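Fledness workroom, Enville
Progress report to the Charvát fund
Period covered: June to October 2020
Prepared by Marcela Tichý

The room is in daily use! When I last wrote to you we had a lease and a floor plan drawn on the back of an invoice. We now have a proper worktable, the tall white shelving is up along the wall, and things are starting to go back where they came from at the end of the day.
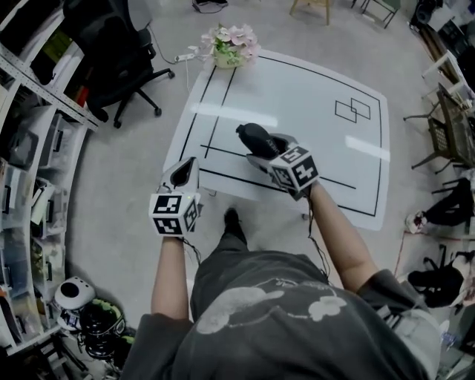
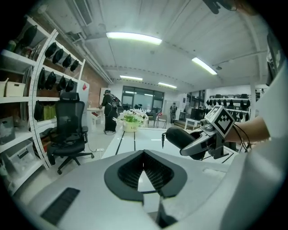

The Enville workroom: the taped worktable (first) and the wall shelving (second).

Worktable

The white top was the item I was least sure about when we put in the request, and I'm so glad we went ahead with it. Dark items show up on it right away, and it wipes down in a minute or two. The black tape layout is our third attempt. The first one was too cramped and the second used a wide tape that kept lifting at the corners. What we have now is a big outer border with a double line down the left part and one line running across, plus the two small outlined rectangles toward the far corner. People picked up the layout very quickly, and sorting goes faster for it.

The one real drawback is glare. The surface is glossy and the overhead lights leave long streaks on it, which gets tiring over a full afternoon. Litix has quoted us $200 for diffusers and I would like to go ahead (see Budget).

The artificial plant in the pale green pot came out of petty cash and isn't charged to the grant. It has pink and white blossoms and everyone likes it.

Shelving

We hung the black helmet-shaped pieces in rows where they can be seen from the table, and this has been the biggest improvement in the whole room. Before, they were stacked in boxes and we would take out three to get at the fourth. Smaller things go in the cream basket on the middle shelf and the clear plastic bin near the bottom. We still owe you the labels. They are printed, all 29 of them, and I want to settle the order of the lower shelves before we stick anything down.

The brick behind the shelves stayed as it was. We talked about painting it and decided to spend the money on storage.

Floor and power

The concrete floor needed a good cleaning and one repair by the door, both done. Power is the part I'm least happy with. At the moment a power strip sits on the table with its cables dropping over the edge to the floor. It works, but it takes up space we want for sorting. I'm asking for an under-table tray, mounted at the far side.

Use of the room

We have run 22 sorting sessions so far. Setup used to eat up nearly half of the first hour and now we get straight to work. The shelves get tidied at the close of each session, with whoever is last at the table doing the final check.

Budget

All major purchases are complete and $300 of the equipment line is unspent. I'd like your okay to use it as follows:
Light diffusers, Litix: $200
Under-table cable tray and clips: the remainder

Next steps

Labels on the shelves
Cable tray in, power strip off the tabletop
Fresh tape on the border, a slightly narrower roll
A second clear bin if the first one fills up

You are very welcome to come by and see it in person. Receipts are in the attached folder, in the same order as the budget lines.

Marcela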